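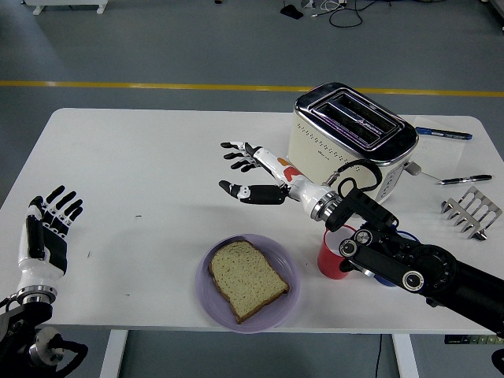
**From:** Shuzhen Bai
**To:** surdale-control list
**Date:** 30 November 2022
**Subject:** Re: Right wrist stops above the table before the grasp

Hello Saqib, hello all,

thank you for the log and for the careful description. I read it two times and then ran your bag file against my local build. My answers are between your lines.

> **Saqib Dogar wrote:**
>
> Since I merged the new planner branch, the right arm goes to the pre-grasp pose over the table and then stays there. The left arm is in its parked pose with the hand up, so I do not think the two arms are blocking each other. The planner node prints "no valid segment" and tries again until the timeout.

I also do not think it is the left arm. I removed it completely from the collision scene and the result was the same. The message "no valid segment" is not very helpful, I am sorry, I wrote it. It is printed for three different failures: the start state is in collision, the goal state is in collision, or the path between them breaks the joint speed limit. In your log it is the first one. You can see it if you start the node with `log_level:=debug` and look for the line with `start_state_valid=0`.

> The start state looks fine to me in the viewer. The fingers are open and there is free space under the hand.

The viewer draws the visual mesh, but the planner checks against the padded mesh. In the old branch the padding was 4 mm for every link. In the new branch Sushil moved the padding into the hand description file, and there the thumb links have their own value. When the thumb is bent down below the fingers, as in your pre-grasp, the padded thumb touches the padded box of the toaster. The real thumb does not touch anything.

You can check it with the small tool:

```
check_state --scene table_bread.yaml --state pregrasp_right.yaml --pairs
```

On my machine it gives one pair, `r_thumb_distal` and `toaster_body`. Please tell me if you get another pair, then my theory is wrong or only half correct.

> Is it possible that the perception makes the toaster too large? The top is shiny metal and the depth there has always been bad.

Yes, this is the second part of the problem. I plotted the box size over the whole bag. The cream body is stable. When the fit includes points from the chrome top, the box grows toward the robot and then shrinks again. There are 429 scene updates in your bag, and the planner takes whichever one is the newest when it is called. So sometimes it works for you and sometimes not, which matches your remark about the first attempt after a restart.

I would not try to repair the depth on the chrome now. Zubaida has a filter for this in the Prument package, where the box size is locked after the first good fit and only the pose is updated. For an object with a known model I think this is the correct way anyway.

> Should I care about the cable at the right wrist? It is not in the model and it hangs in front of the toaster.

Please yes, but as a separate issue. The planner knows nothing about it. For the moment I would add a simple capsule to the wrist link and disable the check between this capsule and the forearm, otherwise the start state will be invalid again and you will be angry with me. The size you must measure at your side.

> And the timeout?

The default is 700 ms in the new branch. Please do not make it longer for this bug. If the start state is invalid, more time does not help, and it only hides the message. I would even like the node to return immediately in this case. I have a patch for it, 100 lines with the tests, and I will send it to the list when Zarmeena has looked at the part which touches the action server.

My proposal for the order:

1. Run `check_state` and send the pair list.
2. Set the thumb padding back to the old value in `hand_right.yaml`.
3. Switch on the locked box size for the toaster only. The plate and the toast rack should stay as they are.
4. Run the same pre-grasp again, with the cup in its usual place.

After step 2 alone you should already see the arm move in most attempts. If it moves but goes a long way around the cup, this is the old cost weight and has nothing to do with the merge. In the Khattak config it is written as `clearance_weight`, in the Irent config it still has the old name `w_clear`, and the new planner reads only the new name without any warning. Sushil, could you add the warning?

One question from me: which version of the hand driver is on the robot now? In your log the finger joints of the left hand are published in a different order than the right hand. It does not matter for this problem, but it will matter for the two-arm task.

Best regards,
Shuzhen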